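OK so I've had Filipa Correia's interview open in a tab since breakfast and I need to talk about it with somebody. You're it. Thread.

First, for anyone who missed her: Filipa was Inês on Plarkthorpe for all those seasons, the sister who ran the ferry office and never got a decent storyline until the very end. I have loved her since I was a teenager with a bad haircut and a worse TV.

She's been almost invisible since the show wrapped. No red carpets, no podcast, one tiny part in a film I watched on a plane and cried at. Then last week, out of nowhere, a long sit-down with Koster magazine — the print one, with the nice paper.

And she's getting married! To the guy who did sound on Plarkthorpe! They've been together 2 years and not one of us noticed!!

I went back through her old posts last night like a detective. There's a picture of two coffee cups from last June. TWO CUPS. We were all right there in the comments talking about the biscuits.

The way she tells it, they barely spoke on set. He was the person who clipped the mic on her every morning and said "morning" and that was it. Then they ran into each other in line at a pharmacy, both with terrible colds, and he didn't recognize her without the Inês wig.

I'm sorry but that is better than any romance the writers ever gave her. Remember the vet? Remember how the vet just left for Canada between episodes?

The wedding is going to be small. 40 guests, at her aunt's place, no magazine deal, phones in a bowl by the door. She said she'd had enough of being lit from the left. I laughed out loud on the bus.

Now the part people are fighting about. She was asked straight out if the old cast is invited and she said "some of them." Some! My mentions have been a war zone ever since.

My guess, and it's only a guess: yes to the two who played her brothers, yes to the lady from the bakery, and no to a certain leading man who told a radio show she was "hard to read." We all remember the radio show.

Somebody replied to me that she's being petty. She's inviting 40 people to her aunt's house, Dana. I had a cousin I didn't invite to mine and he lives across the street.

Also, can we stop with the "she's let herself go" stuff under the Koster cover? She looks like a happy woman with some gray hair. I've muted 15 accounts since this morning and I'm ready to keep going.

The bit that really got me was about money. After the show ended she had a year with no work at all, and she took a job answering phones at Carix under her mother's last name. One caller recognized her voice and asked her how the ferry was doing. She told him it was running late.

I don't know why that made me tear up but it did. She could have hung up on him!

OK, work news, because there is some. She's doing a new series called Stoltiveo. She plays a retired judge who moves into a lighthouse, and she says there's no murder in it. I'll believe that when I see it.

They start filming after the wedding. No air date yet, so please stop sending me that fake poster. The font is wrong and they spelled her name with two Ls.

For those asking where to read the whole thing, it's in the print magazine only for now. I got the last copy at the train station and I'm not lending it to anyone, including my sister, who has already asked twice.

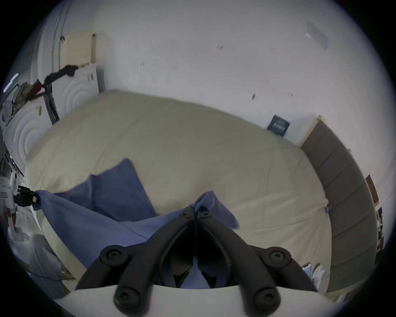 Koster, Issue 2000, 12/06/2024

Page numbers for the skimmers: don't skim. Start from the beginning, her story about her first audition is in the opening column and it's wonderful. She read the wrong part, all the way through, both pages, and they let her finish.

One more thing and then I'll go make dinner. They asked if she'd ever do a Plarkthorpe reunion and she said she'd do it tomorrow if Inês gets to sell the ferry. SELL THE FERRY. I would watch six hours of that paperwork.

Reply with who you think made the guest list. Be nice about the vet, he did his best with what he had.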